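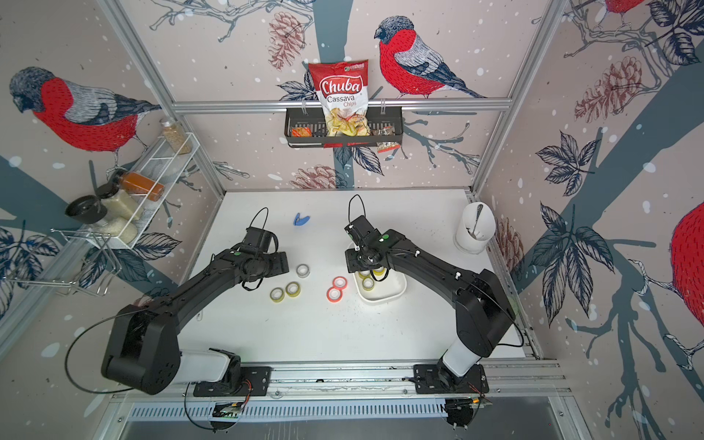 Tape rolls on the table, with three yellow ones in the white tray

Stockroom sorter, part-time – Perrin, Bavley site

Perrin supplies packing materials and small household goods to shops and market traders. We are looking for a part-time sorter to join the stockroom at our Bavley site from November. The post is 18 hours a week, worked over four mornings. Tuesday is our main delivery day and you will need to be free for it.

What the job involves

Most of the work is tape. Rolls come back to us mixed from trade counters and cancelled orders, and they have to be sorted by colour and type before they can be sold again. You will put matching rolls together in trays, set aside any that are split or crushed, and label each full tray for the shelves. On a normal morning a sorter gets through over 200 rolls.

You will also:
– check returned kitchen items such as spoons and utensil holders
– pick small orders for the Hendonmont shop
– wipe down your table and put everything back at the end of the shift

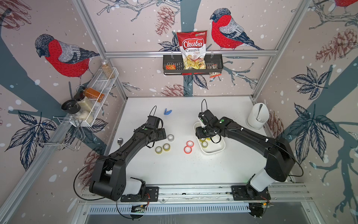 Yellow, red-orange and grey rolls, part sorted

Clear and grey rolls go in separate trays from the coloured ones. The two orders we send to Detelard each week must be a single colour per box, so please be someone who notices when a roll is in the wrong place.

What we ask for

No experience is needed and we will train you over the first two weeks. You should be able to tell colours apart reliably, stand for most of a shift and lift a full carton. Basic written English is needed for the labels.

Pay is by the hour and is reviewed after 500 hours. Tea and coffee are provided. There is a bike rack, and the 104 bus stops opposite the gate.

How to apply

Ask for a form at the Bavley front desk or the Hendonmont shop. Tell us which mornings you can work – we do not need a CV. Short-listed applicants will be asked in for an hour to see the stockroom and try some sorting.

Last updated: November

Comments

packedlunch: Is there any parking on site or is it bus only?

Perrin Bavley: There are a few spaces by the side door, first come first served.

J_west: Would you consider two people sharing the hours?

Perrin Bavley: Yes, if Tuesday is always covered. Put both names on one form.

oldmill: Form handed in this morning, thanks.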